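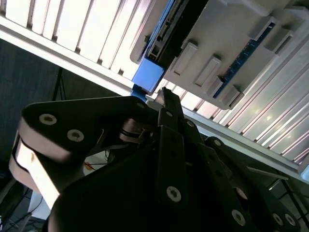
Araceli Lorente wrote in to say I care too much about planners and that a stiffer fixture would fix most of my complaints. She may be right about the fixture! I still think the fun is in the software, and disassembly is where it shows.

Our planner at Restedport used to treat an old desktop like a shelf: find the part, grab it, lift. Then it met drive caddies.
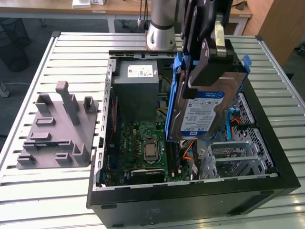

Hard drive in its blue caddy, held over the open case.

A caddy slides along rails, so the path matters more than the grasp. We now score 40 short retreat paths per part and drop any that fight the force limits – a tiny change, and I love it. 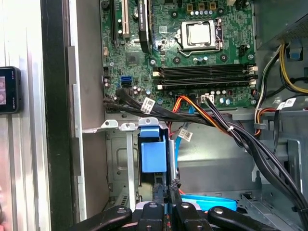 Cables, drive cage and gripper inside the tower.

Perception should be just as modest. Cables bend, and a model that admits it's unsure about one is worth more to me than 300 confident labels.
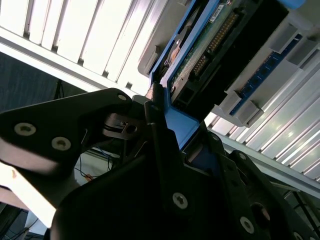

So my plea is for planners that carry doubt all the way down to the controller, where it can slow a finger or call for another look. Nyokabi Sang has a branch that does this, and I'm merging it in April.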